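Clutside P2 parallel gripper, three months on the bench

Rating: 2 out of 5

We bought the P2 as a drop-in replacement for an older Alell unit on a tabletop arm. The job is tool handling: pick a hand tool out of a shallow steel tray, hold it, set it down again. Mounting was simple. The flange pattern matched, the cable is long enough, and the driver loaded on the first try. Bergþóra Baldursdóttir had it cycling the same afternoon.

The fault appeared in August. At cycle 58 of a hammer run the gripper reported a good hold, the arm lifted, and the hammer stayed in the tray. No alarm was raised. The log showed a closed position and a grip force inside limits. We reset and ran again, and the same false hold came back 13 times before the batch of 1,000 cycles was finished.

Demyd Onyshchenko traced it to the way the P2 decides it is holding something. It reads motor current at the end of the stroke and compares that with a fixed threshold. When the pads meet each other with nothing between them, the current rises past the threshold and the controller calls it a grip. Finger position is available on the bus, but the factory firmware does not use it in the check.

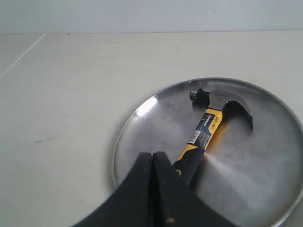

Can the false hold be fixed without replacing the gripper?
Raise the current threshold and add a position check in your own program, so that a fully closed stroke is always treated as a miss.

We did both. The position check does most of the work – the threshold change alone still let a few bad holds through. Set the limit slightly above the true closed position, and repeat the measurement after any pad change, as pad thickness shifts the zero.

The safety side is worse. A robot that believes it is carrying a steel-headed tool will go on to the next station, and a weak hold reads the same as a firm one. We have since lowered the travel speed and keep people outside the guard during every transfer. The manual covers loss of power in detail and gives false holds one line.

Clutside support answered in two days and confirmed the behavior. A firmware update is planned, with no date given.

Pad wear is acceptable, and stroke repeatability is good. For light parts of one fixed size, the P2 is usable as shipped. For hand tools, budget time for the extra check, or look at the Hafstein equivalent, which reads position by default and costs more.

Reviewed by Esben Ingvarsson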